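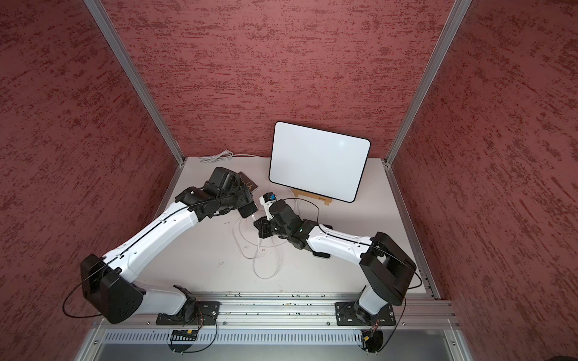
Two white-and-black robot arms in a booth with red walls.

Ghoneim Cup

The Ghoneim Cup is an amateur golf competition for teams from small and medium companies in the town of Maredik. It is played once a year, in July, at the Maredik municipal course, and is organised by the town's business association. The competition is named after the Ghoneim family, who gave the land for the first nine holes.

History

Before the cup existed, the association held a summer dinner for its members. Attendance was low in the last years of the dinner, and Yasmine Farouk, who was then the secretary of the association, proposed to replace it with a day of golf. The first edition had 11 teams. Most of the players had not played on a full course before, and the last team came back to the clubhouse when the light was already going.

In the second year the field was limited to 20 teams, and this limit has stayed the same. The third edition was stopped after six holes on account of thunderstorms. The result was not counted and the trophy remained with the holders, the printing company Clutitz. A proposal to repeat the round in September was discussed but not accepted, as the course had already been booked for the junior championship.

The course was extended from nine to eighteen holes some years later. The cup is however still played over nine holes in the morning and the same nine holes in the afternoon. The newer holes are longer and have more water, and the organisers consider them too difficult for beginners.

Format

Each team has four players, and all of them must work for the company they represent, or have retired from it. The format is a scramble. All four players hit from the tee, the team chooses the best ball, and all four play their next shot from that place. This is repeated until the ball is in the hole. The team writes down one score for each hole.

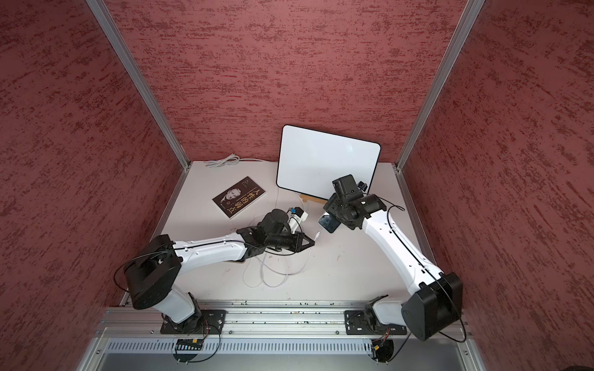 A team must use at least three tee shots from each of its members during the day. The rule was introduced after the fourth edition, in which one company won with a former club professional whose drive was chosen on almost every hole. Professionals are no longer admitted, and a team may have only one player with a handicap below ten.

Teams start at the same time from different tees, at half past eight in the morning. There is a break for lunch after the first nine holes. In case of equal scores, the better afternoon score decides. If this is also equal, one player from each team putts from the edge of the practice green, and the ball nearest to the hole wins.

Trophy and prizes

The trophy is a copper jug on a dark base, with the names of the winning companies engraved around the base. The winners keep it for one year and must return it in June. There is no prize money. A smaller prize is given for the longest drive on the fifth hole, and another one for the team with the highest score, who receive a basket of practice balls.

The course record for the cup is held by Vuvex, a supplier of heating equipment, with a score of 58 for the two rounds. The captain of that team was Radwa Tahiri, who has played in every edition except the first.

Entry and finances

The entry fee covers both rounds, lunch and the use of practice balls. Clubs can be borrowed without payment, but the number of left-handed sets is small and they should be reserved at the time of entry. What remains after costs is given to the junior section of the golf club. The largest sum from one edition was 3000 euros, which was used to repair the practice nets. The smallest was 1385 euros, from the edition that was interrupted by the storm.

Companies that cannot make a full team may send one, two or three players. The organisers put them together with players from other companies. A mixed team of this kind can win the trophy, and all the companies are then engraved.

Common questions

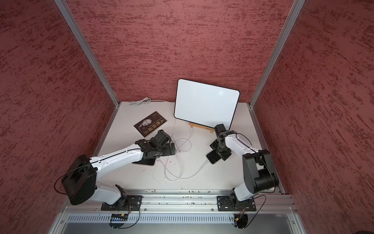
Can a person who has no handicap play in the Ghoneim Cup?

Players without a handicap are accepted, but they have to attend a short lesson on safety and etiquette, which is given at the practice green in the week before the competition.

See also

Scramble (golf)
Shotgun start
Maredik municipal course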